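About Curkport

Curkport helps small schools, workshops and service companies to plan the purchase of robots. We do not sell robots and we do not take commission from the makers. Our customers pay us for planning, and we think this keeps the advice simple.

How we began

The company was started by Mayu Yokoyama and Do-yoon Ahn, who met while working in the purchasing office of a packaging firm. Their first task together was to buy two robot arms. The price of the arms was approved in one afternoon. After that came the table, the grippers, the power outlets, the spare fingers, the training days and a second table, and each of these needed a separate request. The project started five months late. Mayu kept all the requests in one folder, and this folder became our first planning sheet.

Today the sheet has 188 lines. A customer does not need to fill all of them. For a single arm doing a single job, most people use less than half.

What we do for you

We begin with the work, before any catalog is opened. Please tell us what objects must be handled, who will stand near the table, and how many hours in a week the equipment should run. A soft thing such as a cloth bag or a plush toy asks for other equipment than a metal part does, and the budget changes with it. Customers often bring us a quotation which was made for boxes, when their real items are bags with straps and pockets.

Next we prepare a budget in three parts. The first part is the purchase itself. The second part is everything needed on the first day of work: the table, lighting, wiring, safety items and the floor space. The third part is the cost of keeping the equipment for three years. Gripper fingers wear out, cables must be changed, and a person must have paid time to look after all this. We ask customers to decide the name of this person before they sign the order.

We also help to compare quotations. Suppliers write them in different ways, and one supplier may include delivery and setup while another puts them on a separate page. Seul-gi Song rewrites all quotations into the same form, so that you can read them side by side. She will also write to the supplier with your questions if you prefer not to do it yourself.

Our planning tool is called Bralinero. It is a spreadsheet with a short guide of 17 pages, and every customer receives it. You may keep it and change it after our work is finished. The newest version comes out each August, when many of our school customers are preparing their requests for the year.

The trial table

In our second year we opened a trial room in the same building as our office. We named it Skivis. Customers can bring their own objects and try a task on a table before they decide what to buy. A half day is usually enough to learn if one arm can do the job or if two are necessary, and this answer changes the budget more than any other. The room is open on working days, and on Saturday if you arrange it with us in advance.

Please bring ordinary items, in the same condition as you use them every day. New samples from the store are often more stiff than the used ones, and then the result is not so useful for planning.

Our fees

The first talk is free and takes one hour. A small plan is a fixed fee, and we tell you the amount in writing before we start. A half day at the trial table is included in every plan. If you cancel the project after our plan, you owe us nothing more. Some of our customers did decide not to buy, and we count those as good projects too.

Who we are

We are five people. Mayu Yokoyama and Do-yoon Ahn lead the customer projects. Seul-gi Song works with quotations and contracts. Yoon-hee Noh keeps the trial room and plans the visits. Ah-rin Woo takes care of budgets for schools, and she also writes the guide and these pages.
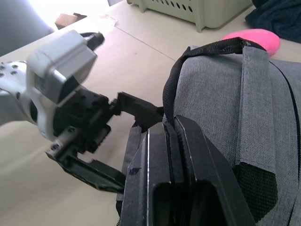
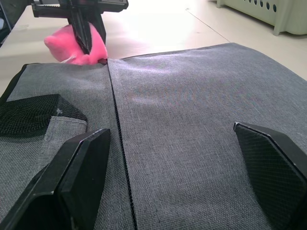 Gray bag, pink soft item and grippers on the table.

Ah-rin Woo
School Budgets and Publications, Curkport

If you are from a school, you can write to me directly. It helps me if your first message says when your budget request must be handed in, and if the money must be spent within the same year. Please also mention any equipment you own already, even if it is old. A good table or a working computer can stay in the plan and save you a part of the cost. I answer in two working days, and in August it may take a little longer.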